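Evacuating with two cats and an old dog - what should go in the kit?
Asked by wattlecreek_jo, 21/06/2026

We moved onto a bush block outside Studham in January and I'm putting together an evacuation plan before the next fire season. We have two indoor cats and a 29 kg dog who is 11 and stiff in the back legs. The plan for the humans is sorted. The plan for the animals is a cardboard box in the laundry with some old leads in it.

What I would like to know:

How much food and water to keep packed, and how often to swap it over.

How to label carriers so the writing stays on. Marker on masking tape came off ours within a week.

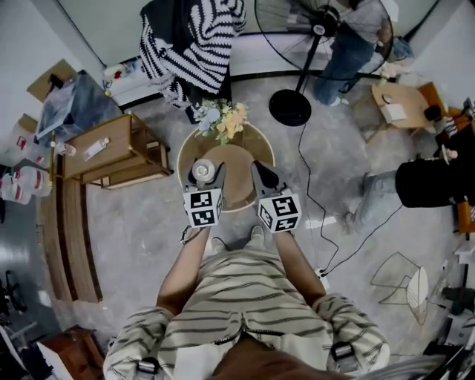
Whether evacuation centres around here take pets, or if I need to arrange somewhere else first.

I've looked at the Plimari pet kit online but it is mostly bowls and a foil blanket. Happy to spend up to $400 all up if it goes on the right things.

Replies

gumnut_ridge
We've left twice with animals, so this is what we do now.

Carriers: one per cat, hard-sided. Two cats that sleep on the same cushion at home will still fight in one box in the back of a hot ute. Leave the carriers out all summer with the doors off and feed the cats in them. Ours used to vanish under the bed the moment a carrier came out of the shed.

Food and water: a week of dry food per animal in a screw-top tub. Swap it on the first of every second month and use the old lot up at home. For water we keep two 10 litre containers in the car from spring onwards.

Papers: vaccination record, microchip number, medication list and a photo of you with each animal, in a zip bag. Email yourself a copy too.

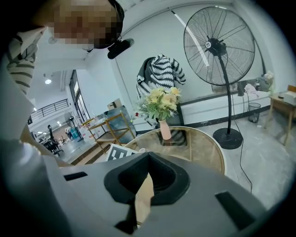
Labels: cloth tape and a paint pen, then clear packing tape over the top. Name, your mobile, and a second mobile belonging to someone out of the district.

The dog: buy a ramp and practise with it now. We have a Hubmann folding one and it took our old kelpie a fortnight to trust it. A lifting harness is worth having as well.

On centres, ring the council and ask. Ours would only take animals if they stayed in your car, no good at all in summer.

paddock_mum2
Just go early. We have 2,000 litres in the tank and a pump and I still wouldn't stay with animals.

Zekia
Agree with most of the first reply, but ask your vet for a spare fortnight of the dog's tablets if he is on any. Chemists shut when the power is out. I'd also book a boarding kennel in town for the worst fire danger days - some will hold a spot for regulars if you ring the night before. Check the microchip register has your new address. Ours still had the old one two years after we moved.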